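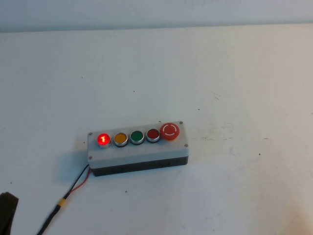

Rutovcombe Residents Forum > Local news and safety > Break-in at the Mesberg shop, was anybody called as witness?

roxana_buzatu
Posted 04/01/2020
Hello to all. I live above the Mesberg hardware shop, on the side of the parking lot. Perhaps you remember that in January somebody broke the back window and took power tools and the cash drawer. The newspaper wrote that the damage was $930 with the window included, but the owner told me the tools alone were more than this.
Now I have received a letter from the county court. It says that I am a witness and I must be available for a hearing, but the date on the letter is crossed out with a pen and there is no new date. I called the number three times and it rings without end. I did give a statement to the officer, because I heard the glass and saw a man walk to the bus stop with a big bag. I did not see his face.
My questions are these. Must I go if I have no date? And can I say in court only what I wrote in the statement, or can they ask me other things? English is my third language and I am afraid to say something in a wrong way.

kettlepond
Re: Break-in at the Mesberg shop
Most hearings are postponed at the moment, so the crossed out date is probably that. Keep the letter. They should send a second one with the new date. My brother-in-law was a witness for a stolen truck and he got four letters before anything happened, then the man pleaded guilty and he never went at all.

dale_w
Re: Break-in at the Mesberg shop
They can ask you anything that has to do with the case. The statement is only the beginning. If you don't know, say you don't know.
Also I read it was the same guy who did the Arkus gas station last fall. He was out on bail when he did the hardware shop. Why was he out? That is what I would like to ask the judge.

marten44
Re: Break-in at the Mesberg shop
dale_w wrote:
> Also I read it was the same guy who did the Arkus gas station
Where did you read it? The paper said a 31 year old man was charged with the shop. It did not say one word about the gas station. You are writing this in a thread where a witness is reading. Please be more careful.

dale_w
Re: Break-in at the Mesberg shop
Everybody at the gas station says it. Same bag, same time of night. I am allowed to have an opinion.

marten44
Re: Break-in at the Mesberg shop
Opinion yes. But you wrote "I read it", and now it is "everybody says it".

roxana_buzatu
Re: Break-in at the Mesberg shop
Thank you for the answers. I would like to ask that we don't discuss who did it. I did not know about the gas station and I prefer not to know. If the lawyer asks me whether I talked with other people about the man, I want to answer truthfully.
kettlepond, the letter has a case number that ends with 131 and under it is written "Courtroom 2". Do you think I can write an email with this number? I found one address on the county page but it is for traffic tickets.

kettlepond
Re: Break-in at the Mesberg shop
Don't use the traffic one, they will not forward it. Look at the bottom of your letter on the back side. On my brother-in-law's there was a small line with the victim and witness office. It is a different phone from the clerk and they did pick up.

hollis_p
Re: Break-in at the Mesberg shop
I was a juror once in that building, so only from that side. Nobody laughed at any witness for their English. One man asked for an interpreter and they stopped until the next morning to find one. But you should ask for it before, when you call. Even if you think you need it only for some words.

dale_w
Re: Break-in at the Mesberg shop
An interpreter for someone who writes better than half of this forum? The taxpayer pays for that.

hollis_p
Re: Break-in at the Mesberg shop
Writing at home with time to think and answering a defense lawyer are two different things. Let her decide.

kuusk_bakery
Re: Break-in at the Mesberg shop
We are the bakery across the lot (Kuusk). The police took the recording from our door camera and we have not received a letter, so maybe they don't need us. Roxana, if you must go, you can leave your car behind our shop and take the bus from there, the court parking is very expensive and they don't give the money back for everything. We are still open mornings for pickup, the side door only.
One more thing, the board on the broken window is loose at the bottom. I told the owner already. If you hear banging at night it is probably this.

roxana_buzatu
Re: Break-in at the Mesberg shop
Yes! It is the board. I was awake for two nights and did not dare to look out.
I found the line on the back of the letter. It was printed in light gray and I had taken it for decoration. A lady answered quickly. The hearing is postponed, there is no new date yet, and I must do nothing until the next letter comes. She wrote down the interpreter for me. She also said I may ask to read my own statement before I go in, which I did not know was possible.
About the travel money she was not sure. She thinks the bus is paid if I keep the ticket.

marten44
Re: Break-in at the Mesberg shop
Good. Write down her name and the day you called, with the case number next to it.

kettlepond
Re: Break-in at the Mesberg shop
For the travel money there was a form, one page, and he had to hand it in the same day at the desk on the ground floor. He forgot and it was refused. Ask for it when you arrive, before you sit down anywhere.

dale_w
Re: Break-in at the Mesberg shop
I still say he should not have been out. But good luck Roxana, and I can fix the board if the owner gives me the screws.

kuusk_bakery
Re: Break-in at the Mesberg shop
We have screws. Come to the side door before noon.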